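Programs > Student Robotics > Reports to Funders

Plorneck Student Robotics Club
Progress report to the Lundier Fund, second term
Prepared by Seon-mi Yoo, club coordinator

Dear Mr Lekota,

Thank you for your patience with this report. In our last letter I promised to explain how the grant is used and where the students are with their project, so I will try to do both.

The two-arm station is now assembled and the students work on it in the late afternoon, after classes. Benjie Marquez teaches the wiring and safety part, and Ro-un Son leads the programming group. From the equipment part of the grant we have spent $900, mostly on cables, connectors and spare servos. The other costs are unchanged from the budget you approved.

The station and the work area, November:
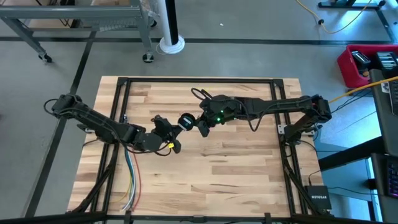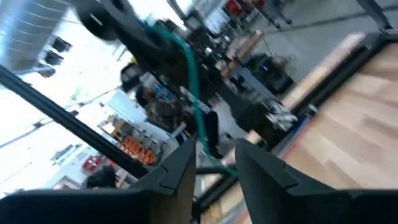
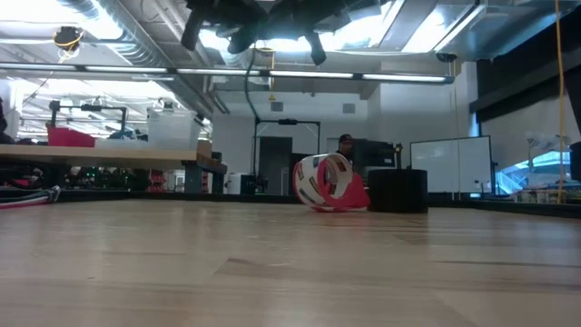 Our main goal for this term was the handover task, in which one arm picks up an object and gives it to the other. The students have recorded 171 practice runs by hand control and have checked each one for mistakes. Of the last 50 trials under the program, the arms completed fewer than we hoped, and the usual problem is the moment of release. Soo-ah Kong's group is now comparing objects of different shape, such as the roll of red-and-white tape and the short black cylinder standing beside it on the wooden table. The students expect that the tape will be harder because of the hole in the middle, but they do not have enough results yet to say this.

The second goal, a written guide for new members, is behind schedule. Two chapters are finished - safety and starting up - and the chapter on calibration is still a draft. I had planned more time for writing, but the students prefer to be at the machine, and I did not want to stop them.

For next term we ask to move the unused travel money to spare parts. The Brarneck competition will be held close to us, so we do not need the bus. Please let me know if a separate form is necessary for this change.

With kind regards,
Seon-mi Yoo

Contact the club office | © Plorneck Student Robotics Club | Back to top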